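Phone charging port tips, quick version. Typing this between jobs so forgive the spelling.

**Cable won't click in all the way?** Nine times out of ten it's lint. Pocket lint packs down at the bottom of the port like felt. Before you buy a new cable, look in there with a flashlight.

What to use:

- wooden toothpick, shaved flat with a knife
- soft dry toothbrush
- bulb blower if you've got one (the camera kind)

What not to use: paper clip, sewing needle, safety pin. Metal in there can short the contacts or bend them. Also no canned air right up against the port, it spits cold liquid if you tilt it.

**How.** Power the phone off. All the way off, not asleep. Hold it port down so the junk falls out. Slide the toothpick along the back wall, gentle, and drag toward you. Do the corners. Brush. Look again. Usually takes two passes, the first one just loosens it.

On USB-C there's a little tongue in the middle of the port. Go around it, never push on it. If the tongue is cracked, stop, that's a repair.

**Got it damp?** Unplug, shake it out port down, leave it somewhere with moving air. Skip the rice, it only adds dust and starch. Don't plug in till the warning goes away, and if there was salt water involved take it to a shop the same day.

**Still slow after cleaning.** Swap one thing at a time. Cable first, then the brick, then the outlet. I had a customer swap all three at once and he never did find out which was bad. Tetteh Amegashie at the Clakholm shop keeps one known good cable with red tape on it and doesn't lend it to anyone. Copy that.

Check the brick too. The small print says how many amps. An old 500 mA one will charge a big phone, just dont expect it by breakfast. 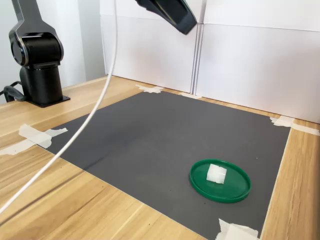

**Making cables last.** Pull on the plug, not the cord. Coil loose, no tight wraps around the brick. If the cord bends hard right where it meets the plug, a bit of heat shrink helps, or the spring out of a dead pen wound on there. Ugly but works. Once you see bare wire, throw it out. Tape is not a fix.

**Stopping the lint coming back.** Phone goes in the pocket port up. Turn the pocket inside out on wash day and brush the seam. Silicone port plugs are OK but cheap ones shed bits, and then your digging those out too.

Cleaning twice a year is plenty for most people. Carpenters and bakers, monthly.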